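Haushaltstipps aus der Werkstatt: Dem Roboter das Tuch beibringen

Seit März übe ich mit zwei Roboterarmen das Zusammenlegen von Putztüchern, und weil mich immer wieder jemand fragt, wie man so etwas vormacht, schreibe ich meine Kniffe jetzt endlich mal auf. Ich steuere die Arme aus der Ferne, jede Vorführung wird mitgeschnitten und später zum Anlernen benutzt. Klingt trocken, macht aber einen Riesenspaß (und man lernt seine eigenen Putztücher ganz neu kennen!).

Das richtige Tuch nehmen

Fangt mit etwas Weichem, Griffigem an und nehmt eine kräftige Farbe, die sich vom Tisch abhebt. Geschirrtücher aus Leinen hatte ich auch probiert, die rutschen mir ständig weg. Und bitte vor dem ersten Durchgang einmal waschen, neue Tücher sind oft bockig steif.

Am Saum greifen

Mein wichtigster Tipp überhaupt! Der Saum ist fester als die Fläche, da haben die Finger etwas zum Beißen. Ich fahre langsam von oben heran, mache kurz über dem Stoff Pause, schließe den Greifer und hebe dann erst an. Dzintra Luik, von der ich das Fernsteuern gelernt habe, sagt immer: so bewegen, als hättest du Topfhandschuhe an. Genau so fühlt es sich auch an.

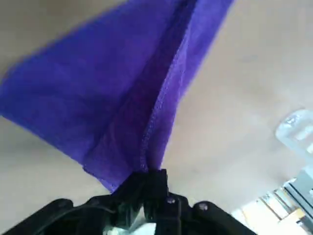
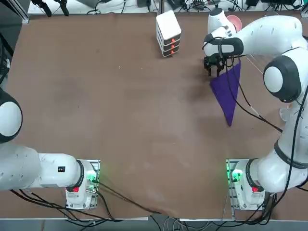
Lila Tuch im Greifer, zweimal aus verschiedenem Blickwinkel.

Nicht jedes Mal gleich hinlegen

Ich habe anfangs 50 Durchgänge lang das Tuch brav an dieselbe Stelle gelegt. Schön blöd, denn kaum lag es ein Stück weiter links, griff der Arm beim Selberfahren daneben. Jetzt werfe ich es einfach hin, mal zerknüllt, mal halb gefaltet, mal weit hinten. Nach 196 neuen Vorführungen lief es schon deutlich besser, und mein Ziel sind mehr als 500.

Patzer aussortieren, aber nicht alle

Wenn mir das Tuch aus den Fingern rutscht und ich sauber nachgreife, bleibt die Aufnahme drin. Daraus lernt der Arm, wie man einen Fehler ausbügelt. Hektisches Herumfuchteln fliegt dagegen raus. Ich schreibe mir gleich nach jedem Durchgang ein Wort dazu auf einen Zettel, abends weiß ich sonst nichts mehr.

Pausen machen

Nach einer halben Stunde werde ich schlampig, und das sieht man den Bewegungen an. Also Kaffee holen, Schultern kreisen, weitermachen. Beim nächsten Mal geht es ans Handtuch, davor graut mir ein bisschen, das ist nämlich viel schwerer und hängt ordentlich durch.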